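Sponges, and the things we expect of them

I have been keeping house for long enough to have opinions about sponges, and my daughter says I should put them somewhere other than the dinner table. So, a page of tips.

**Buy them plain.** The fancy ones shaped like a face cost twice as much and go gray at the same speed. A yellow one with a scrubby side will do everything short of your taxes.

**Give each one a job.** One for dishes, one for counters, one for whatever the dog did. Snip a corner off the counter sponge and two corners off the dog sponge. My neighbor Dorothy Bloxham tried writing on hers with a laundry pen, and the word FLOOR came off on her gravy boat.

**Squeeze, then stand it up.** A sponge lying flat in a puddle will smell like a pond by morning. Stand it on its long edge behind the faucet, or hang it in a binder clip. The clip also works on:

- bags of frozen peas
- rubber gloves, by the cuff
- the recipe you printed and will otherwise set on the burner

**Throw it out sooner than you want to.** If you have to sniff it to decide, you've decided.

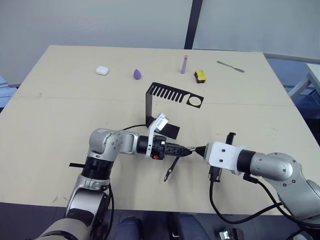 **Old sponges have a second career.** Cut one into strips and lay them in the bottom of a flowerpot, where they hold water and keep the soil from washing out the hole. Half a sponge in the soap dish saves you chiseling the soap loose every Saturday of your life. Rinse them well first. Geraniums are forgiving, but they don't care for bacon fat.

### Stuck-on food

Soak first. I know you want to attack it. Put in hot water and a squirt of dish soap, walk away, and read something. Baked egg is the exception and wants cold water, because hot water cooks it on harder.

For a scorched pan, cover the bottom with baking soda and enough water to make a paste, and leave it 17 minutes. Why 17? It's how long I was on the phone with the insurance people the first time it worked, and I have seen no reason to tamper with success. Don't do this to aluminum unless you like it dark and spotty.

A thin spatula gets under lasagna corners, lifts old shelf paper, and opens paint cans badly. Keep a cheap one in the drawer for the jobs you'd be ashamed to do with the good one. On nonstick pans use neither. Get a soft plastic scraper and some patience.

### The drawer

Every kitchen has one. Mine held 18 twist ties, a key to a house we sold, and a melon baller from a bridal shower I don't remember attending. Pull the whole thing out, tip it onto a towel, and wipe the drawer before you get sentimental. Anything you can't name goes in a jar on the windowsill. If it's still there in February, out it goes. My husband rescued a gasket from that jar once and has been insufferable since.

Small boxes make perfectly good dividers. Check boxes, tea boxes, the lid from a box of stationery. Put a dab of poster putty under each one or they'll all slide to the back the first time somebody yanks the handle looking for scissors.

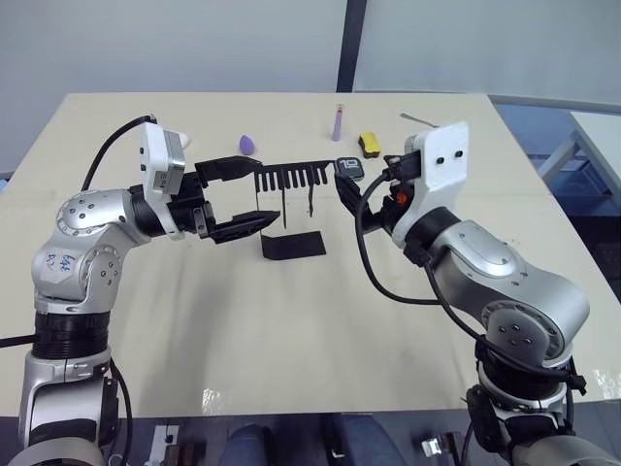 ### Combs and hairbrushes

Pull out the hair first, using the pointed end of another comb. Then a bowl of warm water with a spoonful of baking soda and a little shampoo. Plastic combs can soak for half an hour. Wooden ones can't, nor can brushes with a padded base, which will drink up the water and give it back to you down the neck at some later date. Swish those quickly and dry them bristles down.

An old toothbrush gets between the teeth. Mark it somehow. I will not be telling the story of why.

### Questions from last time

Jussara Guimarães asks whether vinegar will get the cloudiness off drinking glasses. If it's hard water, yes: soak them in equal parts white vinegar and warm water, then rinse. If they stay cloudy the glass is etched, and you now own frosted glasses.

Edivaldo Rocha wants to know how to get candle wax off a tablecloth. Freeze it, crack off what you can, then iron the rest between two brown paper bags. Use plain bags, with no printing. I once transferred half a grocery store's logo onto my mother-in-law's linen, and she still sets that end of the table for me.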